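Horoscope Apps Should Not Choose Our Wedding Dates
by Etornam Wumbei
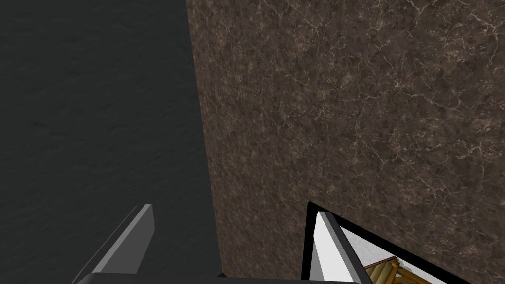

Should a couple ask an astrologer before they fix the day of their wedding? They may ask if it gives them pleasure, but the answer should not have more weight than their own calendar and the health of their grandparents.

I write this as a person who reads his horoscope every morning. My mother read it aloud at breakfast in Drusstead, and when she moved to Sunness she continued to read it to me on the phone. So I am not an enemy of the stars. What I do not like is the new habit of treating them as an office which must give permission.

My cousin Etornam Opoku (we have the same first name, and the family has suffered from this for years) wanted to marry in April. The hall was free and her fiancé had his vacation. Then an aunt paid 800 for a reading from Rusum, a service which looks at two birth charts and sends you a list of lucky days. April was not on the list. The first lucky day was a Tuesday in November, and the hall was already taken.

For 2 months the two families did not speak about music or food. They spoke about Saturn. The fiancé's father bought a second reading, from a man called Sampaio who has a small room above a pharmacy, and this one said that April was excellent. I was present when the two papers were put side by side. My aunt said the second man was cheap. The father said the first one was a computer.

I think both of them missed the point. When two experts look at the same births and give opposite answers, the family will simply choose the answer it wanted before. Then why pay? It would be more polite to say openly, "I am afraid of this marriage," and to let the young people reply. My aunt had such a fear, as I learned later. She thought that my cousin would move far away. No chart was going to help with that.

Friends tell me that a lucky date calms the nerves, and I accept this. My parents also had one, chosen by a neighbor, and they were married for 30 years. But the neighbor knew them. She ate at their table and she asked who had to travel and who was ill – only after this did she open her book. The app asks for the hour of birth and the number of a bank card.

My cousin married in April, with 3 guests missing because of the quarrel. One of them has since sent a blanket and a long letter. My aunt was there, in the second row, and she danced until the hall was closed.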